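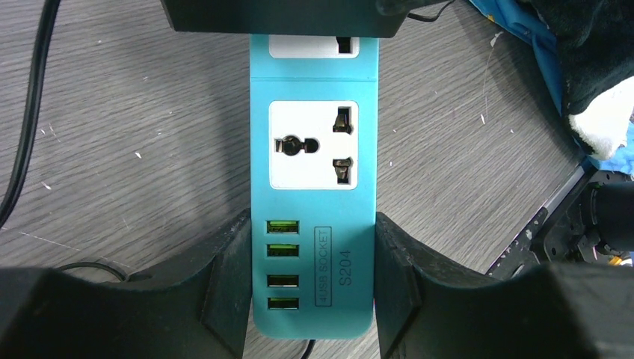 Tuesday, August 6, 2019

Sourdough starter and rye test, bench kitchen. Entry by me, Maham Paracha was here until lunch.

Continue from the last page. The question is still why the rye loaves with Kovness flour come out gummy in the lower third, and the ones with Hekier flour do not, when the recipe is the same and the oven is the same. In May I wrote that it is the baking time. I don't believe this anymore. We gave the last Kovness loaf a longer bake and the crust became very dark, but the gummy layer stayed as it was.

Dough today: 2000 g total flour for the two batches, split equally. Water, salt and starter as on the recipe card taped to the cupboard door. Both batches mixed by hand, Kovness first. The Kovness dough felt softer already after mixing. I wrote the same thing last time, so it is not only my impression. Maham put her hand in both doughs with eyes closed and could say which is which.

Starter: the Tanoli one, fed last night before I went home. It was well risen in the morning and a little past its top, because the sides of the jar had the mark higher than the surface. Smell sour, like yogurt, with some apple. I used it anyway. For next time please feed it later in the evening, or put less starter into the feeding.

The scale drifts again. I put the same empty bowl three times and got 1184 g, then 1184 g, then two grams less. For flour and water this is not important. For salt I used the small scale.

First rise in the proofing box, both tubs on the same shelf. I changed their places halfway, left to right, so that the warm side is fair for both. The Kovness dough was faster. It had cracks and small holes on the surface when Hekier was still smooth. Until now we always baked them at the same moment, by the clock. So maybe we always baked Kovness too late! I should have seen this in May, there is even a sentence about holes on the surface in Maham's handwriting.

What Maham thinks: the Kovness flour has more enzyme activity, the starch is broken down too early and cannot hold the water, and this makes the gummy part. She wants a falling number from the mill. I wrote to them in the morning, no answer yet. If the number is low, we can make the dough more sour or add more salt, or simply take less water. She prefers more sour. I prefer to change the water first, as it is the easiest to control.

Shaping: wet hands, no flour on the table. Tins greased with butter. The filled Kovness tin weighed 1694 g together with the tin, on the big scale, so see the remark about drift. I forgot to weigh the Hekier one.

Baking: Kovness went in first this time, when the cracks appeared, and Hekier later when it looked the same. Hot start with steam, then lower. The Trutileo probe was in the middle of each loaf and both were taken out at the same core temperature. The times are in the spreadsheet — I will not copy them here.

Both loaves are wrapped in cloth on the rack. PLEASE DO NOT CUT before tomorrow afternoon. Rye needs the rest, and a loaf that is cut warm will look gummy in any case, then we learn nothing.

Cooled shape from outside: Hekier has a round top. Kovness is a bit flat, with one long crack near the side of the tin. Less flat than the last one, if I compare with the old outline on the baking paper.

To do:
cut both loaves, press test with thumb, top, middle and bottom
ask the mill again if there is no answer
weigh the bowl on the other big scale
new batch with Kovness only, less water in one tub
order butter

Maham also asks if the old crusts can go into the next dough as soaked bread. Not before we solve this one, it would be one more thing changing. Later yes.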